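Work packages > Household handling > Progress reports

Progress report to the programme office: example gathering in simulated rooms

May 2, 2023
By Howard Dobson, Mapplebeck

1. Scope of this report

The report covers work package 5 of the Skoden project, which gathers demonstrations for the two-armed household policy. It deals only with episodes recorded in simulation. Work on the physical platform at Imberg is reported separately by that site and is mentioned where it affects our schedule.

The target set in the grant agreement is 800 accepted episodes. An episode is accepted when it runs from the start pose to a stated end condition, carries a complete log of joint positions and gripper commands, and has passed a replay check on a second machine. Episodes that fail on any of the three are kept, with the reason recorded, but do not count towards the target.

2. Position against target

At the close of the reporting period 133 episodes had been accepted. This is behind the profile agreed at the last review. Two causes account for the shortfall. The replay check was introduced in March and applied to the whole of the earlier set, and a large share of those episodes did not replay cleanly. The physics step had been left variable in the first recordings, so that contacts between finger and object resolved differently on each run. The step is now fixed. The affected recordings have been withdrawn and will be repeated.

The second cause is operator time. Each demonstration is given by a person wearing a headset and driving both arms at once, and sessions are held to a length at which the quality of the motion does not fall off. We had planned for longer sessions than proved sensible.

3. Rooms

Kitchen and hallway layouts were finished in the previous period. Bathroom layouts were added in this one. They were requested at review on the grounds that a narrow room leaves little space for the elbows, and a policy trained only in open kitchens tends to swing the arms wide. The operator works from a viewpoint fixed to the robot, and this viewpoint rolls with the body. In the bathroom the roll can be considerable when an arm is extended past the toilet towards the sink. The walls carry a grey and white check, chosen to give the visual encoder a strong cue for tilt and distance, and the floor is a plain orange that separates well from the white fittings. 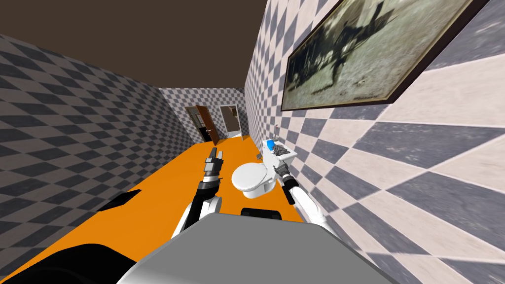 Glenys Whitlock asked, in her comments on the draft, whether a checked wall might help too much: the policy could come to depend on the pattern for its sense of where the room is, and then fail in a bathroom with painted plaster. She would prefer that no single wall finish make up more than a fifth of the accepted set, and that the floor colour be varied on the same basis.

We accept the point in part. Wall and floor finishes can be changed at replay without asking the operator to repeat anything, because the motion is stored apart from the appearance of the room. Each accepted episode can therefore be rendered several times. The renders will be listed separately and will not be added to the episode count. We do not propose to drop the checked finish, as it remains useful for finding faults in the camera model. The limit of one fifth will be applied to the rendered training set and not to the recordings.

4. Tasks and labelling

The bathroom task list is short: approach a fixture, bring both grippers to a ready position, reach for a small object, and withdraw without touching the wall. Doors have been left out for the present. Their hinge model, supplied with the Useo scene package, allows the panel to pass through the door frame at low speed, and any episode containing that fault would have to be rejected.

Labels are written by the operator straight after each episode and read over by a second person. Disagreements have mostly concerned the point at which a reach ends and a grasp begins. A written rule has been adopted: the grasp begins at the first closing command, whatever the position of the fingers.

5. Risks

Replay failure remains the main risk to the count. The fixed step has removed the fault seen in March, but long episodes still drift slightly in the wrist joints and a tolerance has yet to be agreed with Imberg. Until it is, borderline episodes are being held back.

Storage is adequate. The extra renders will raise the demand, and a revised estimate will accompany the next financial return.

6. Next period

Repeat the withdrawn kitchen recordings. Extend the bathroom set to a mirrored layout, so that the sink falls on the operator's left. Render all accepted episodes in the varied finishes and report the validation error with and without the checked walls. Correct or replace the hinge model. No change to the budget is requested.

Related items
Skoden: replay check, method note
Labelling rules for two-armed episodes
Imberg site report: physical platform
Useo scene package: list of known faults
Household handling: kitchen and hallway layouts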